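Plellenel Forums > Textiles and Laundry > Care and Storage
Thread: Storing cotton quilts long term - cardboard, plastic or neither?

jekden_k
Posted 7:42 pm
I have several quilted cotton blankets to put away until next September. All are polyester batting with a printed cotton face, machine quilted, nothing antique. The closet is on an inside wall, no plumbing nearby. Humidity in there sits in the low fifties through summer.

The options as I see them are corrugated cardboard, a polypropylene tote with a snap lid, or a zippered cotton bag on a shelf. I have used vacuum bags before and the batting never came back to full loft, so those are out.

Questions:
Does ordinary corrugated board do measurable harm to cotton over a single season?
Is a sealed tote a moisture risk at the humidity I gave?
Is it worth washing again if the quilt was washed and then used for only a few nights?

Tala Khalaf
Posted 8:05 pm
Wash again. Body oils and perspiration are colorless when fresh and oxidize to yellow over several months. Any residue of starch or food also draws silverfish. Skip fabric softener on the last wash, as it leaves a coating that can yellow along with everything else. Run a second rinse if the machine allows it, then dry completely. The seams and the thick spots where quilting lines cross hold water longest, so check those by hand before folding.

On the container, I would use the tote. Corrugated board takes up moisture from the air, and the glue in some board is starch based. You are putting insect food around the thing you want to protect.

rinse_cycle
Posted 8:19 pm
Disagree on the tote. A sealed plastic box holds whatever moisture went in with the fabric. If the closet cools at night, you can get condensation on the inside of the lid. Cotton at equilibrium with room air is carrying several percent water by weight even when it feels dry. Board at least breathes.

The acid argument against cardboard is real for decades of contact. For one season with a washed cotton sheet as a barrier, I doubt you could detect the difference.

Tala Khalaf
Posted 8:31 pm
Condensation needs a surface below the dew point of the air in the box. In an interior closet at fifty percent humidity the lid would have to drop by close to twenty degrees Fahrenheit below the room. That happens in a garage or an attic. It does not happen on an inside wall.

rinse_cycle
Posted 8:40 pm
Assuming the quilt went in dry. Most people put them in after one dryer cycle and call it done.

Tala Khalaf
Posted 8:44 pm
Then the fault is in the drying. A wet quilt will mildew in cardboard too.

Vilja Lehtinen
Posted 9:10 pm
I have kept quilts both ways and now use open boxes on a closet shelf with a cotton sheet tucked over the top. Procedure for anyone who wants it:

Wash warm with a plain detergent, two rinses. Dry on medium until the seams feel dry, then leave the quilt spread over a bed overnight with the door open. Vacuum the box, including the bottom seam, where grit and insect debris collect. Line it with unbuffered tissue or an old white pillowcase, washed with no softener. Fold the quilt in thirds, never in half and half again, with rolled tissue in each fold so the batting does not crease hard. Refold along different lines halfway through the season.
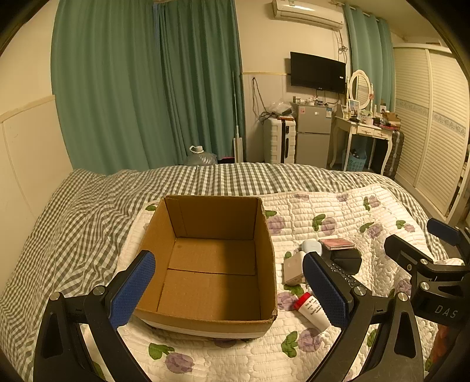
Melis
Posted 9:26 pm
The fold in thirds matters more than the container, in my experience. Hard creases break the fibers on the outside of the bend, and on a printed face you see it as a pale line in the color. No box prevents that. Does the tissue have to be unbuffered for cotton, though? I understood buffered was fine for plant fibers and the unbuffered type was meant for silk and wool.

Vilja Lehtinen
Posted 9:33 pm
Correct, buffered is fine for plain cotton. I buy unbuffered so that I only keep one kind in the house. Buffered tissue loses its reserve over time and should be replaced every couple of years if it sits against board.

skindance867
Posted 9:51 pm
What about cedar? My mother put cedar blocks in with everything.

Tala Khalaf
Posted 9:58 pm
Not in direct contact. Cedar oil stains cotton, and the blocks do little against established moths. Clothes moths are not interested in clean cotton and polyester anyway. Your problem species are silverfish and, in some houses, carpet beetles that wander in and chew through whatever is in the way. Keep the floor of the closet vacuumed.

rinse_cycle
Posted 10:07 pm
On that we agree. I would add a sticky trap at the back of the shelf. Check it monthly. It costs almost nothing and gives you data.

jekden_k
Posted 10:22 pm
Thanks. My plan is to wash everything again without softener, air it overnight, and fold in thirds with tissue. I will put two in a tote and the others in lined board on the same shelf, with a humidity logger in each set to read every 12 hours. I will post the numbers when they come out.

rinse_cycle
Posted 10:25 pm
Put a third logger on the shelf itself - without a room reading you can't tell what the containers are doing.

jekden_k
Posted 10:29 pm
Good point. Ordering one more.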